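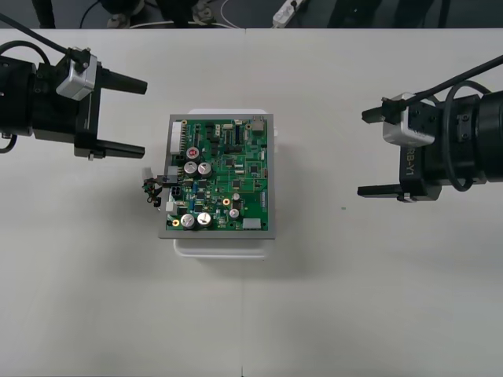
I have been putting off writing up our visit to Madine for a couple of weeks now, partly because the spring catalog got in the way and partly because I came home with so many notes that I wasn't sure where to begin. So I'll begin with the money, which is why we went. Our repair shop handles returned control boards for heating equipment, and we have a sum set aside for one automated bench before the end of the next budget year. Josefina Montecinos, who signs for anything bigger than a box of solder, wanted to see one up close before she signed for this. The bench we spent the most time at had two black arms, one coming in from each side of a white table, with a green board between them on a gray frame. If you've ever worked on boards like that you'll know why I went straight to the left edge of it, where the short red, green and black wires hang off onto the tabletop. Those loose little leads are the part of our day that eats up the hours, and they were the part I wanted to ask about.

Madine is in an old dairy building at the far end of an industrial park, and the signs are not good, so give yourself an extra fifteen minutes if you go. We went on a Saturday, when they open up for small shops like ours, and there was coffee and a very nice almond cake waiting in the front room. Hicham Ait Ali showed our group around. He used to run a repair bench himself, years ago, and I think that's why I liked the tour so much. He didn't rush us past anything, and when Josefina asked what a thing cost he told her, or told her who to call.

The first thing he did was take us away from the machines entirely and sit us down with a pad of paper. He had us write down which boards we see most, how many of each, and how different they are from one another. We see 269 part numbers in a year, which made him whistle! Then he asked how many of those come in more than a handful of times, and we had to admit that a very short list makes up most of the pile. His advice was to plan the bench for that short list and leave everything else with the people who do it now. I had come with a different idea in my head (one bench for everything, naturally), and I was a little sorry to let it go, but the numbers on the pad were our own and I couldn't argue with them.

After that we went back out to the tables and I asked a great many questions about holding the board still. Fixtures turn out to be a whole budget line that I had left off my sheet completely. Our boards have tall capacitors in awkward spots, just as theirs did, and a gripper needs room to come in between them. The quote from Ulloa, a machine shop Madine sends people to, was $600 for each fixture, with a discount once you order several of the same base and only change the top plate. Janelle Umali from our bench crew, who was quiet most of the morning, pointed out that we could get by with far fewer if we sorted our boards by outline first. She had a rough sketch of it done before lunch and Hicham asked if he could keep a copy.

Spare fingers are another one. They wear, and you'll want different shapes for different jobs, and I would put down $200 a quarter and be glad if you don't spend it all. Cables, too. Each arm had a silver camera on top of the wrist and a black cable looping around the side, and I asked Hicham what happens when one of those cables gets tired. He said to buy a spare of every cable on the first order and keep them in a labeled drawer, and to ask the supplier in writing how long a replacement takes to arrive. Josefina underlined that twice.

Lunch was soup and sandwiches, and we shared a table with Nour Nasrallah, who buys for a company called Gasum that rebuilds pump controllers. She is a year ahead of us in all of this and was very generous with what she had learned. Her biggest surprise was floor space. She had measured the table and forgotten the room behind it – the walkway, the cart, the place where the person stands when something needs a nudge – and they ended up moving a storage wall in the first month. She also told us to get the electrician in before the purchase order goes out. I've since walked our back room with a tape measure, and we would need to move the parts washer, which has not been moved since I started and which I'm not looking forward to.

We talked a good while about renting, too. Clirkis will lease a bench by the quarter, with a $500 setup fee on top of the monthly charge, and part of what you pay comes off the price if you decide to buy. Josefina leans toward the lease. I lean toward buying, mostly out of a fear that we'd fiddle with it for three months and send it back just as we were getting the hang of it. Ximena Palma, who does our books and couldn't come along, has asked for both versions laid out side by side, with training hours counted as a real cost this time and not tucked under "miscellaneous" the way I did with the label printer.

Where we've landed for now is a short wish list: one bench, three fixtures, a drawer of spares, and two of our own people trained on it from the start. Janelle has said she'd like to be one of them. The loose wires I asked about will stay with our hand bench for the first year, at Hicham's suggestion, and we'll look at them again when we know what the rest of the work feels like.

Madine does another open Saturday in December, and Josefina and I are planning to go back with a box of our own boards. If you run a small shop and would like to ride along, call the front desk and ask for me. There's room for two more in the van.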